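Unit 9: Demonstration by Hand and by Remote Control

Handout for the second half of the course. Read before the lab. Revised 28 Mar 2024.

9.1 Terms

A demonstration is one complete recording of a task, from a defined start state to a defined end state. It contains the observations (camera images, joint positions, gripper opening) and the actions commanded at each time step. A set of demonstrations of the same task is used to fit a policy, a function that takes the current observation and returns the next action or a short run of actions.

We treat two ways of producing demonstrations. In kinesthetic teaching the operator holds the arm and moves it. In teleoperation the operator moves an input device and the arm follows. Both are called "teaching" in the literature and the word is often left unqualified. In your reports, state which one you used.

9.2 Kinesthetic teaching

The controller cancels the weight of the arm so that it can be pushed with little force. The joint encoders record the path. The human hand feels contact directly, which makes the method good for insertion, wiping and any task where the tool should press against a surface.

Drawbacks:

The operator's hands and forearms appear in the camera images. At run time they will be absent, so the policy is trained on images it will never see again. The usual fix is to record the path first, then replay it with the operator out of view and record images during the replay. Replay requires that all objects be put back where they were.

The recorded joint positions are measured positions. Commanded positions do not exist for a hand-guided arm and must be derived, normally by shifting the measured series forward by one step. Under contact this underestimates the command needed to produce the same force.

Two-arm tasks are hard for one person.

9.3 Teleoperation

Input devices fall into three groups: a leader arm with the same joint layout as the follower, a handheld controller tracked in space, and a six-axis mouse. The leader arm gives joint commands directly. The other two give a target pose for the gripper, and the joint angles are found by inverse kinematics. Near a singularity a small hand motion can ask for a large joint motion. The Darenix driver limits joint speed in this case and the arm lags. Pause until it catches up. Do not push further in the same direction.

Delay matters more than most students expect. Measure it before collecting anything: command a step in gripper opening, log both signals, and read off the offset. Record the value in the header of the data set.

Without force feedback the operator judges contact by eye. Expect hard landings on flat surfaces in the first recordings, and discard those.

9.4 How many, and how varied

The Mercado set, used in problems 3 and 4, was planned at 600 demonstrations. Recording produced 486, of which 388 passed screening. The 98 rejected recordings are supplied in a separate folder and should be looked at. Typical faults are a late start, a gripper closed before the object was between the fingers, and an end state that does not match the task statement.

Repeating one start layout gives a policy that reproduces one path. Vary the object position, the object heading and the starting pose of the arm, each over the range you intend to test. Vary them separately in your log, so that a failure in testing can be traced to a range that was poorly covered. Objects that play no part in the task should be moved as well. If they always stand in the same place, the policy may use them as landmarks.

Keep the strategy fixed. If half of the recordings grasp a bowl by the near rim and half by the far rim, a policy trained with squared error may average the two and close on nothing. Agree on one grasp in writing before the first recording.

9.5 Lab procedure

Work in pairs, one operator and one logger. The logger holds the stop button at all times.

1. Load the Gelex configuration file and check that the joint limits displayed match the sheet on the bench.

2. Home the arm. Open and close the gripper once. Confirm that the reading returns to zero when closed.

3. Trace each cable by eye from the arm to its far end, and move the wrist slowly through the range the task needs. No cable may go tight or pass between the gripper and the target object.

4. Write the task statement as one sentence with one verb, one object and one end location.

5. Set out the counter and log the start layout before recording. Name the target, what supports it, and whatever stands close to the approach path. For the layout shown, an adequate entry reads: "Target green bowl, inside wooden tray with raised sides. Gripper mount just above and behind bowl. Long wooden handle near bowl, resting over rim of black pan. Blue plate with three plush foods at left." The tray sides restrict a low approach and should be mentioned in the grasp agreement.
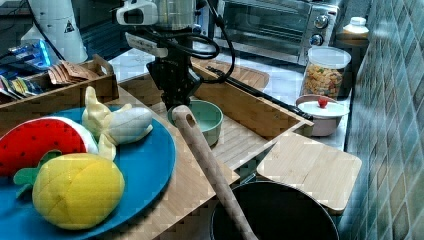 6. Record one trial demonstration and play back the log before continuing. Check for dropped images and for a constant time step.

7. Record the set. Mark each demonstration keep or discard immediately after it ends. Upload to the Grarico server with the layout log in the same folder.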